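Hand-held gripper for clothing tasks: ridged pads or flat pads, and which lens?
Posted in Grippers and End Effectors

Hjalti Lauritsen
We are setting up to record garment handling with hand-held grippers. The tasks are taking a jacket off a rail, putting it back on a hanger, and straightening the front. Later the same fingers go on an arm.

I have two sets of fingers on the bench. One is the Bosside set, which has soft flat pads. The other is a Trekbridge set with ridged pads and a toothed inner edge on the finger. Both fit our housing with the same screws, and both open to 85 mm.

With the flat pads I can pick up a T-shirt without trouble. On anything heavier, the cloth creeps out of the grip when I pull it sideways. With the ridged pads it holds, but I am worried about marks on thin fabrics, and sometimes the teeth catch a thread when I let go.

The second thing is the camera. I have a fisheye lens and a normal wide lens for the same camera body. The fisheye sees both fingers and most of the rail. The wide lens gives a cleaner picture of the cloth but loses the hanger hook as soon as I get close. I have tried moving the mount back by 2 cm and it did not help much.

Budget is not a big problem but I do not want to buy a third set of fingers if one of these will do. What are other people using for clothes on hangers? I would also like to know if anyone has had to redo their marker calibration after changing pads.

Makis Drakos
Fisheye. Don't bother with the other one for hangers.

Can't help with the Bosside pads, never had them. We use ridged ones on everything and I haven't seen a mark that mattered. Wash the pads now and then, lint gets into the grooves and they go slick.

Zubaida Butt
I ran a comparison like this in September for a project called Nel, so I will give you what we got. It was 200 attempts per finger set, same operator, same rail, plastic hangers. The garments were jackets, shirts and one knitted cardigan that everyone hated.

Flat pads: good on shirts, poor on jackets. The usual failure was the one you describe. The operator takes hold of the front panel, pulls down and out, and the cloth slides until only the hem is left in the fingers. Squeezing harder made it a little better and made the operator's hand tired.

Ridged pads: good on jackets, fine on shirts. The cardigan was the only garment where we had real snagging. We filed the tips of the teeth slightly and it mostly went away. If you do this, file both fingers by the same amount, otherwise they don't close square and you get a gap at one end.

What you want to look at is where the cloth sits when the fingers close. If you take the fabric as a fold, so that it fills the space between the toothed edges, it stays put even with a light squeeze. If you pinch a single layer at the very tip, neither set does well. That was a bigger difference than the pads, and I would train your operators on it before you spend money.

On the lens I agree with Makis. With the fisheye you can hold the front of a jacket and still have the hanger hook and the rail in view, and you need those if the arm is going to learn where the weight hangs from. The cloth does look smaller in the middle. We recorded at a higher resolution to make up for it, and storage became the next complaint.

Calibration: yes, redo it if the pads are a different thickness. The markers on the finger housings give you the opening width, and the closed position shifts when the pads change. It took us ten minutes. Close the fingers fully on nothing, record a few seconds, open fully, record a few seconds, then enter the new values. We forgot this once and had 1,382 clips with the wrong zero. They could be corrected afterward, but it was a dull afternoon.

Check also that sleeves or loose cloth are not lying over a marker during the grasp. Heavy jackets do this when you come in from below. Coming in from the side is better. 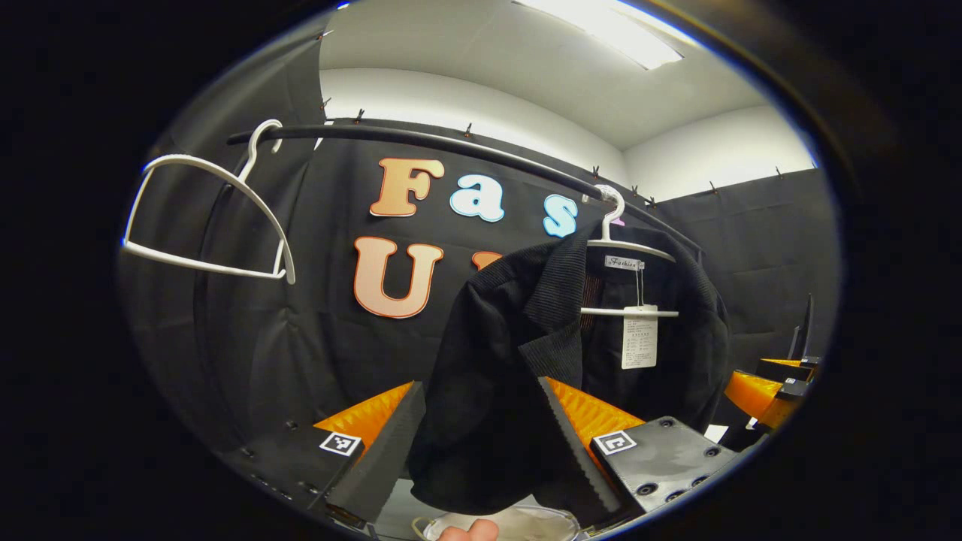
Should the pad be replaced when the ridges start to wear, or can it be turned around?

Turn it around first, if your pad is symmetrical. The outer end wears faster than the end near the housing, so a reversed pad gives you a second round of use. Replace it when the ridges feel smooth under a fingernail at both ends, and change the left and right pads together so the closed position stays centered.

Evanthia Chatzigeorgiou
Agree with most of what Zubaida wrote. One addition about the controller, as you plan to move the fingers to an arm. A person squeezes harder without noticing when cloth starts to slide. The arm only does what the width command says. We had a good set of recordings and then the motor version dropped every heavy coat, because the commanded width was the thickness of the folded cloth and there was no force behind it.

We subtract a few millimeters from the recorded width whenever the fingers are closed on something. Our Wevia controller has a current limit, so it doesn't stall – check that yours has one before you try it.

I would go with the ridged pads and keep the flat ones for silk and linings.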